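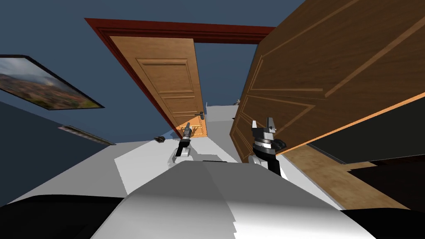 # Tiebreakers when three teams finish level on points

**touchline_admin**

I keep the table for a 7-a-side soccer league and need a ruling before the playoffs are seeded. Three teams, Drummond, Prernar and Virnetti, finished on 28 points each. Our rules say "teams level on points are separated by head-to-head record, then goal difference, then goals scored." Nothing else.

Drummond beat Prernar twice. Prernar beat Virnetti twice. Virnetti beat Drummond once and drew the other. On overall goal difference the order is Virnetti, Drummond, Prernar.

Do I compare the teams two at a time, or all three together? And if two of them are still level after the first step, do I go back to head-to-head for just those two or move on to goal difference?

---

**Nigel Dobson**

Treat it as a mini-league. Take only the matches played among the three tied teams and build a separate table from them, with three points for a win and one for a draw.

| Team | P | W | D | L | Pts |
|---|---|---|---|---|---|
| Drummond | 4 | 2 | 1 | 1 | 7 |
| Prernar | 4 | 2 | 0 | 2 | 6 |
| Virnetti | 4 | 1 | 1 | 2 | 4 |

That resolves all three places, so overall goal difference is never used. The order is Drummond, Prernar, Virnetti.

Comparing two at a time does not work with your results. Drummond is ahead of Prernar, Prernar is ahead of Virnetti, and Virnetti is ahead of Drummond. There is no starting point that gives a consistent order.
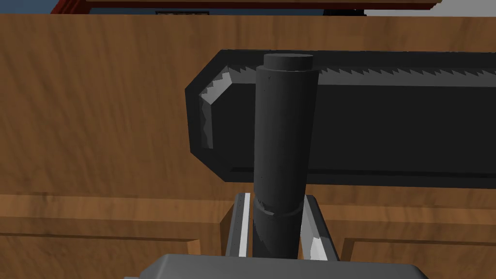 Your second point did not come up this season, but it will eventually. There are two common approaches:

- **Restart.** Once one team is separated, the remaining two are compared again using only the matches between them.
- **Continue.** The remaining two stay in the same mini-league and go to the next criterion on the list.

Both are in use and they can give different results. Your rule does not say which applies. I would add a sentence to it before next season — something like "if two or more teams remain level, the head-to-head criterion is reapplied to those teams only." Also state whether "goal difference" means in all league matches or in the mini-league. As written, I would read it as all league matches.

One check before you publish: make sure no forfeits are involved. If a match was awarded, it normally counts at the awarded score in both tables.

---

**Grakavlow_FC**

we just use goal difference first, way easier. head to head always ends in an argument

---

**offside_ledger**

Goal difference first is a valid system, but you can't switch to it after the last match has been played. Virnetti would go from third to first, and the other two would have grounds to appeal.

Dobson's table is correct. If your standings are in a spreadsheet, put the mini-league on its own sheet and filter the results so that both the home and away columns contain a tied team. Filtering on only one column is the usual mistake. It pulls in matches against teams outside the tie and the totals come out too high.

Each team should show four matches played. If any shows more than that, the filter is wrong.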